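Pesquisar no sítio Pesquisar

Acta da reunião do grupo de garras e controladores
Quarta-feira, 17 de dezembro de 2025
Local: oficina da Matos, sala de ensaios
Presentes: Belmiro Tavares (preside), Margarida Morais (ensaios), dois técnicos da Piseck, e eu, que escrevo a acta
Ausente com aviso: o representante da Hirier, que enviou comentários por correio electrónico

1. Acta anterior

A acta anterior foi lida e aprovada com uma correcção. Onde estava escrito "câmara fixa na mesa" deve ler-se "câmara fixa na garra". A Margarida pediu que a correcção seja feita também na cópia que foi enviada à Piseck.

2. Comparação das duas garras de mão

A Margarida apresentou o estado dos ensaios. Foram gravadas até agora 511 sequências com a garra Dustemix e 300 com a garra Hirier. A diferença de quantidade explica-se pela chegada tardia da segunda garra, e o Belmiro perguntou se se pode comparar os resultados com números tão desiguais. A Margarida respondeu que para a abertura e o fecho sim, mas para a força ainda não. Propôs não escrever nenhuma conclusão sobre força antes de ter a mesma quantidade nas duas.

Discutiu-se depois a superfície dos dedos. Os técnicos da Piseck têm a opinião de que um dedo liso segura pior as peças pequenas de plástico, mas é mais fácil de limpar e de medir. O dedo com cobertura segura melhor, porém a cobertura move-se com o uso e isto muda o ponto de contacto. O Belmiro pediu que, no início de cada sessão, se faça uma fotografia dos dois dedos e se guarde junto com as gravações. 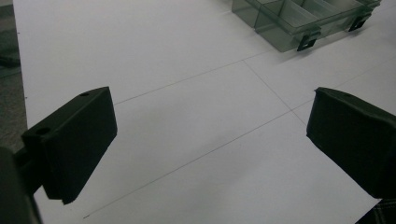 Sobre a mesa de ensaio, ficou acordado manter a superfície branca. Um dos técnicos tinha proposto uma base cinzenta, com o argumento de que o branco engana a exposição automática da câmara. A Margarida fez a experiência na semana passada e não encontrou vantagem suficiente para repetir todo o trabalho de calibração. A exposição passa a ser manual em todas as sessões e o valor deve ser escrito na folha.

O Hirier pede, por escrito, que se experimente também a sua garra com os dedos mais curtos. Aceite, mas só depois de terminar a série actual.

3. Controlador

O controlador novo tem ainda o problema do atraso na primeira ordem depois de uma pausa. O registo completo tem 3.037 ordens e o atraso aparece em 13 delas, todas depois de uma pausa longa. A Piseck pensa que é o modo de poupança de energia. O Belmiro não ficou convencido e quer ver o mesmo teste com o controlador antigo, com o mesmo cabo e na mesma bancada.

Houve uma discussão um pouco demorada sobre quem deve fazer este teste. Ficou a Piseck responsável pelo programa e a Margarida pela medição.

4. Câmara

A imagem é boa no centro e perde nitidez perto da lente, o que já se sabia. A Margarida deseja experimentar a câmara um pouco mais alta, para ver melhor as pontas dos dedos no momento do contacto. O suporte actual não permite ajuste. O Belmiro autorizou a impressão de um suporte novo, com duas posições somente, para não haver sessões com alturas todas diferentes.

Ficou em aberto a questão de uma segunda câmara fora da garra. O preço não é o problema principal, mas a sincronização dá muito trabalho e não há pessoa com tempo para isso antes de junho.

5. Decisões

- Continuar a série Hirier até igualar a Dustemix (Margarida).
- Exposição manual, valor escrito na folha de sessão (todos).
- Teste de atraso com o controlador antigo (Piseck e Margarida).
- Desenho do suporte de câmara com duas posições (Belmiro).
- Responder ao Hirier sobre os dedos curtos (eu).

6. Outros assuntos

A Piseck pediu a devolução da mala de ferramentas emprestada. O Belmiro leva-a na próxima visita.

A data da próxima reunião será combinada por correio electrónico. A reunião terminou antes do almoço.

Matos, oficina de ensaios | Contactos | Todos os direitos reservados | Voltar ao topo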